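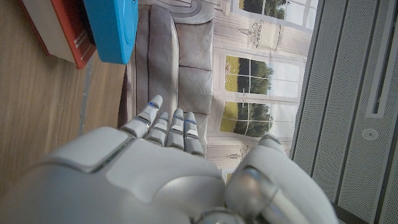 Search this site
Enter keywords

Visit report: Tosel woollen mill open day, Sirley

The Tosel mill at Sirley opens to the public once a year, in July, and this was the first time I managed to get there. It's a 90 minute drive from our place, the last part on a narrow road behind a milk tanker. Parking was in the paddock across from the main gate and cost a gold coin, which went to the Sirley pool.

Gates opened at 9 am. I had booked the 10 am tour, which takes 12 people and leaves from the old wool store. If you want to go next year, book the earlier one. By 11 the queue for the scour was back past the loading dock, and the groups behind us were being hurried.

The wool store is the oldest part of the site and still has its sawtooth roof. Bales come in on the north side and are weighed, cored and stacked by micron. Most of what Tosel spins now is between 19 and 23 micron, bought within the district, with some finer lots brought in for the scarves. The guide let us handle three samples and asked us to pick the finest. I picked wrong, and so did the couple next to me who run sheep.

From there we went through to the scour. It is hot, loud and smells strongly of lanolin and detergent. The wool passes through a line of bowls, each cleaner than the last, and is squeezed between rollers at the end of each one. The mill nearly gave up scouring on site a few years ago over the cost of treating the water. It kept going after putting in a new settling tank, which we were shown from a walkway. The grease is skimmed off and sold to Colteck, who refine it for hand creams and leather dressing. There were tins of the leather dressing for sale in the shop. I bought one and it's good on boots.

Carding was the part I liked best. The carding set was installed in the 1950s and the mill has a fitter who looks after very little else. Clean wool goes in as clumps and comes out the far end as a wide, thin web, which is then split into slubbings ready for the spinning frames. You can stand within a couple of metres of it behind a rail. Earplugs were handed out at the door, and you do need them.

The spinning floor has 1,126 spindles, though only half the floor was running on the day. The guide explained that they run full on weekdays through autumn, when the blanket orders come in, and then drop back. Yarn is wound onto cones and steamed to set the twist. The steaming room was closed to visitors, so we were given a cone that had been through it and one that hadn't. The untreated yarn kinks up on itself as soon as you let it go slack.

Weaving is a short walk across the yard. Tosel has a few old shuttle looms kept for wide blankets and a row of newer rapier looms for everything else. They had a shuttle loom going with a travel rug in a brown and cream check, the Onu pattern, which is named after the creek behind the mill and has been in the range longer than anyone there could tell me. I asked how long a rug takes and was told it depends how often the warp breaks.

Finishing was rushed, as we had caught up with the group in front. We saw the milling machine from the doorway, and the raising machine, where wire rollers lift the nap on the blankets. A couple of women were mending faults by hand at sloping tables near the windows. I would have liked longer there. It was the one area where you could hear people speak, and they seemed happy to answer questions.

The tour finished a bit before noon in the design room, where the pattern books are kept. There are 1,663 recorded patterns going back to the first ledger, each with a small swatch glued beside the threading notes. Some of the older swatches have moth damage and are now kept in sleeves. You can turn the pages of the later books yourself if you put gloves on.

Lunch was a sausage sizzle and a cake stall in the yard. The scones were gone by 12.30. There's a tap for water bottles beside the boiler house, and toilets in the office block — go before the tour, as there are none once you're inside.

The seconds shop had blankets at a third off, mostly with small weaving faults, and bags of yarn ends sold by weight. Cards were accepted but the machine dropped out twice, so take cash. I came home with a single blanket in grey herringbone and two bags of ends for my sister.

A few notes for anyone going:

Closed shoes are required and they do check.
The spinning floor is up a flight of steel stairs. There is a goods lift, and you need to ask for it when you book.
No prams past the wool store.
Allow half a day, more if you want to look through the pattern books properly.

Tickets were on the Tosel website from May and the morning tours sold out in the first week. Afternoon places could still be had at the gate.

14 comments
37 shares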